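Mantel de cuadros Lytvynenko, rojo y blanco

Mantel para mesa de comedor, taller o mercadillo. Se vende por unidades, doblado y con etiqueta de lavado.

Lavado a 30 grados, sin lejía. Planchar del revés.
Referencia: 66
Plazo de entrega: 2 días laborables en Darport

Los cuadros disimulan bien las migas y los restos de paja en mesas de manualidades - basta con sacudirlo al terminar.
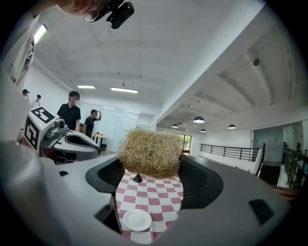

Para pedidos de varias unidades, escriba a Arsen Lysenko, tienda Zidbridge. Cambios con el tique de compra.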